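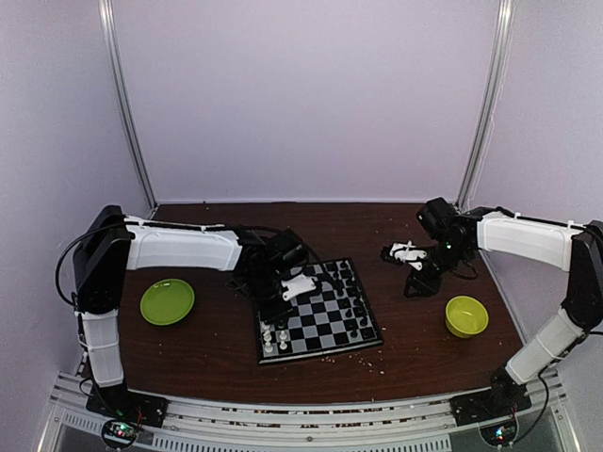 Six months of charging on the street

Blog > Electric car > Charging

October 2018

Reading time: 4 minutes

We bought the car in May, second-hand, with one previous keeper and a lead in the boot still in its plastic bag. We live in a terrace on Haworth Street with no drive and no garage, so the lead has hardly been used at home. Several people have asked how we manage, and I said I would write it down once I had some figures.

The car has done 3,358 miles since we got it. Most of those were the run to work at Cedstead and back, with a few longer trips at weekends. The dashboard said 100 miles on a full battery when we collected it, and on mild days it still says so. I don't plan on getting that. On the dual carriageway with the heater on I start looking for a charger well before the number gets low.

There are three places we charge.

The first is the lamp post at the bottom of our road. The council fitted sockets to a few posts last winter and ours was one of them. It is slow. If I plug in after tea it is full by the time I leave in the morning, and that is all I need from it. The trouble is getting the space. There is no marked bay and no sign, so anybody can park there, and they do, as they are entitled to. I get it perhaps one night in three. I have stopped walking down to check every half hour, which I did for the first few weeks.

The second is the car park at Giltgate. It has four posts on the ground floor, by the ticket machines, and two of them were out of order for the whole of the summer. Both are working now. You pay for the parking and you pay for the electricity, through two different machines, and the electricity one wants a card that has to be sent to you by post. Mine took nine days to come. If you are thinking of buying an electric car and Giltgate is your nearest, order the card before you get the car.

The third is the rapid charger at Clurkbridge services. It is the most expensive of the three and the one I trust most. I have used it on every long trip and only once found it not working, when the screen was stuck on a white page and the helpline restarted it from their end. That took a quarter of an hour. A normal stop there is long enough for a sandwich and the toilets, and then you move the car, because there is usually somebody waiting behind you.

Costs. I have kept every receipt and put them in a spreadsheet. Electricity since May comes to £116, including the lamp post, which is billed monthly. Over the same months last year the old diesel cost us £816 in fuel, though we did more miles in it, so the two can't be laid side by side. We went to Scotland in it last August and that was two tanks on its own. I have not counted the parking at Giltgate because I would have been paying that anyway. Insurance went up a little. The service was cheaper than the diesel's, and the garage had to book it in for the one day a week their trained mechanic is there.

What I would like is a marked bay at the lamp post. I wrote to the council in the summer and had a reply saying that bays need a traffic order, that the order needs a consultation, and that no money had been set aside for it this year. I have written back asking about next year. Some of the neighbours would be against it. Parking is tight on our side and a bay would take a space away from people who have lived here a lot longer than we have. I can see their point. I would still like the bay.

The other question I get is about running a cable across the pavement from the house. We don't do it. We asked, and the council's answer was no, cable cover or not. A house further up does it overnight with a rubber strip over the top, and I have seen a pushchair have trouble with it.

The car itself has been fine. It is quiet, it warms up quickly, and it is easy to park. The boot is smaller than the old one and the charging flap sticks when it is cold, so I keep a bit of silicone spray in the door pocket. One tyre has been replaced after a nail. The range will drop over the winter and I will keep the spreadsheet going to see by how much. If the lamp post is taken more often once the evenings are dark, I will have to use Giltgate more, and the cost will go up with it.

I'll put the winter figures on here in the spring.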